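Workshop tips: teaching an arm by hand and by remote

Revised 20 February 2026

These notes cover the two ways of showing a small bench arm a job: guiding it by hand with the motors relaxed, or driving it from a remote controller while recording. They assume the arm is already bolted down, the emergency stop has been tested and the software can record and replay a demonstration. Anyone still at the bolting-down stage should read the mounting page first.

Choosing a method

Hand guiding suits slow work with large movements, such as wiping a surface, stirring, or moving jars between shelves. The person's hand is on the wrist, so the path is smooth and the forces are natural. The drawback is that the person's arm and sleeve are in every camera view. A model trained on those views will learn to expect a sleeve.

Remote driving suits small, fussy work where the cameras must see what they will see later. It takes longer to learn. Bjarke Stougaard keeps the practice log at Skerkside, and his figure for a new driver is 19 attempts before the pick-ups stop clipping the neighbouring object. Budget an afternoon for it.

Do not mix the two methods in one set of recordings. Speeds and pauses differ too much.

Setting out the practice area

Use one plain mat in a single strong colour. Tape marks on the table tend to peel and move. Leave the mat at whatever angle it will have in normal use and do not square it up for the recordings only.

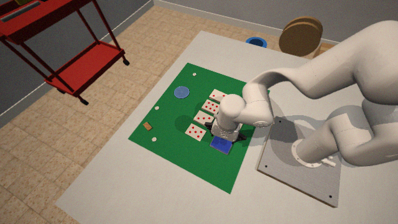

Flat objects are the hardest thing to teach with a two-finger gripper. A sheet of anything thin gives the fingers no side to close on, and the driver's instinct is to press harder, which trips the force limit. Three approaches work: slide the item to an edge and pinch the overhang, fit soft pads and drag it, or raise it on a backing piece. Spacing matters as much as the grip. Where the red cards lie in a row with only narrow strips of green between them, a finger coming down off-centre has hardly any room, so approach from the open end of the row and work inwards. A stack, such as the blue one beneath the gripper, has more side to hold but will shear if the fingers close above its middle. Lower the gripper until the tips are a hair off the mat, then close.

Driving tips

Set the remote to its slowest scale for the last part of every approach. On the Trurkik controller this is the left paddle, held down. On other makes it may be a menu item, in which case assign it to a button before starting.

Rotate the wrist high up, before the descent. Turning it near the mat sweeps the fingertips through whatever is next to the target.

Pause briefly above the object, the same length each time. Long hesitations get recorded as part of the job and the arm will repeat them faithfully. If you lose your place, stop the recording and delete it.

Release by opening the fingers fully before lifting. A half-open gripper drags light items upward on one side.

Keep a clear parking position over the far side of the work and begin every recording from it. If the starting pose drifts during a session, the later recordings will be of little use with the earlier ones. Save the pose by name in the software and recall it. Do not judge it by eye.
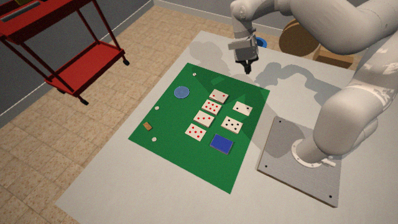
The same applies to the finish. End each recording with the arm back at the parking position and still for a full second. Recordings cut off while the arm is moving teach it to stop short, and the fault may not show until several tasks are chained together.

Vary the positions of the objects between recordings, but only within the area the arm will be asked to cover. Leif Nordin recommends shuffling everything after every 5 recordings and shifting one item only in between. We have followed this since July and see no reason to change it.

Hand guiding tips

Hold the arm at the wrist housing, never by the fingers. Finger pressure is read as grip force and spoils the record.

Check the payload setting before relaxing the motors. If it is wrong the arm will sink or rise when let go. A correctly set arm stays where it is put.

Stand to one side of the main camera. Wear plain sleeves, rolled up, and take off watches.

Move at about half the speed that feels natural. The replay can be sped up later, whereas a fast demonstration cannot be slowed down cleanly on most controllers.

Lighting and shadows

The arm throws its own shadow over the work and the shadow moves as it does. A single lamp makes this worse. Two diffuse lamps on opposite sides will soften it. Record at the lighting level used in normal running, and include a few sessions with one lamp off if daylight reaches the bench.

Storing the recordings

Name files by task, driver and session number. Add one line of notes for each session: what was moved, which fingers were fitted, anything odd. Our card and counter jobs came to 2,140 recordings, of which 626 were thrown out at review. Most of the rejects had a wandering start pose or a failed grip that the driver had quietly corrected. Corrections are worth keeping if they are labelled, so put them in a separate folder.

Back up before any change of firmware. The Lindqvist recorder overwrites its index file during an update and the old one cannot be rebuilt.
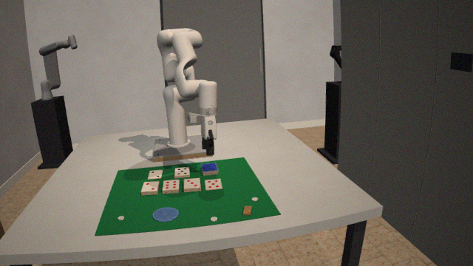
Can recordings made on one arm be used on another of the same model?

In most cases they can, provided the base is mounted in the same position relative to the work and the cameras have been recalibrated. Replay ten recordings at quarter speed with nothing on the mat and a hand on the stop. If the fingertips land more than a few millimetres out, correct the base offset and try again before retraining anything.

How often should the finger pads be changed?

Change them when they shine. Girnum pads can be turned round once before they are discarded. Note the change in the session line, as grip force readings will shift slightly afterwards.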